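Re: [fundel-walkers] Klinhom loop, which way round?

> Did the Klinhom loop last week and my knees are still
> complaining. Is it always that steep after the bridge?
> Thinking of Saneo next, if anyone has notes.

Oh, you went clockwise, didn't you! I did the same thing my first time and came down that gravel on my backside (twice). Go the other way and you climb the steep bit while you're fresh, then it's a nice long amble back to the lot.

Saneo is gentler. It tops out at 1238 feet but you start at some 700, so it's a pretty easy morning, and the last stretch is all pine needles.
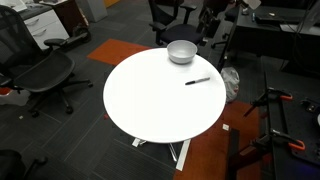
Where do you park for Saneo now that the old pull-off is closed?

Use the gravel lot on the Flondidley side, 5 dollars in the box, and bring small bills. It adds a bit of road walking but there's a decent shoulder.

One more thing, the creek crossing is a pain through April. I had dry socks in the car and was very glad of them! I'm hoping to go again before the bugs come out, so shout if you want to tag along. I'm slow and I stop for birds.

--
fundel-walkers list
Please trim quoted text when replying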